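Can a machine tidy a table yet? Notes for the Friday, July 20, 2018 talk
Slot is 40 minutes with questions. Water on the lectern. Speak slower than in April.

OPENING
Start with the hands-up question. Who owns a robot vacuum? Who has had to rescue it from under the sofa? Wait for the laugh, then say I love mine anyway, because it does one thing and goes on doing it, day after day, on carpet I would otherwise be ignoring.

Then the real question. Floors are flat and a vacuum never has to pick anything up. What about the rest of the house? What about the shop counter, the stockroom, the table somebody has left in a muddle?

THE SHORT ANSWER
Give it early, they'll enjoy the rest more if they aren't waiting for it. Some chores yes, most chores not yet, and the gap is closing in places I didn't expect!

Factory arms are superb at the same part in the same place. Mention Naylor's packing line, which I visited in April: one carton size, one gripper, all shift long, lovely to watch. Then they changed the carton and it took 4 days to get going again. (Pause here. People in retail always groan at this bit.)

WHY A TABLE IS HARD
Ask the room to think about clearing a table. You see a thing, you know what it is, you know how hard to squeeze, and you do it while talking to someone. For a machine each of those is its own problem.

Squeeze is my favourite, so don't rush it. A block can take a firm pinch. A flower stem can't. Stand a small framed sign upright and the trouble is knocking it flat on the way past. Same table, same pair of fingers, three different kinds of care.

Soft fingers help a great deal here. They give a little, they forgive a bad guess, and a rough inner surface stops things sliding out. Two of them will do for a surprising number of jobs. Point at the fingers on the slide, then at the flowers just past them, and let people look for a few seconds before going on.

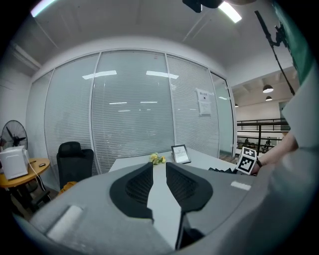
Vovus wrote back, when I sent round the draft of this talk, that I was being far too kind to two fingers: their staff fold, wipe, unscrew and peel all day, and a pinch does none of those well. I think that's fair and I'll say so on stage. Folding in particular. I have watched a machine fold a towel and I could have made the tea and drunk it. Still, it folded the towel! Five years ago I'd have clapped for half of that.

THE MARKERS
Someone will ask about the cube in the person's hand, so get in first. The black square patterns are there to be read by a camera, which can work out from them where the cube is and which way round it's turned. Brilliant trick, and it's cheap too, you can print them on paper.

The catch is that your mugs don't come with patterns on. Neither do your socks. Say this with affection, I'm fond of the patterns.

NUMBERS (keep to one slide)
Our own count from the Jestau trial, small objects off a table and into a tray: 147 tries, 17 failures. Read it out twice. Then ask whether they'd keep a dishwasher that did that to the plates. Most of the failures were with thin flat things, cards and lids, where there's no edge to get under.

If short of time, drop the Javel story. If not, tell it quickly: they wanted shelves restocked overnight, and ended up very happy with a trolley that simply follows the person doing it. Still a good machine. Saves the walking.

WHAT I'D BUY TODAY
Floors, lawns, carrying, weighing, and anything that comes down the line the same way up each time. I would not buy tidying, laundry or anything with cling film.

QUESTIONS
Likely ones: cost, jobs, children and pets. On cost, say what the trial kit is for and don't guess at shop prices. On jobs, let the Naylor people answer if they've come, they know far more than I do. Repeat each question into the microphone, the back rows couldn't hear last time.

Spare clicker batteries are in the side pocket of the blue bag.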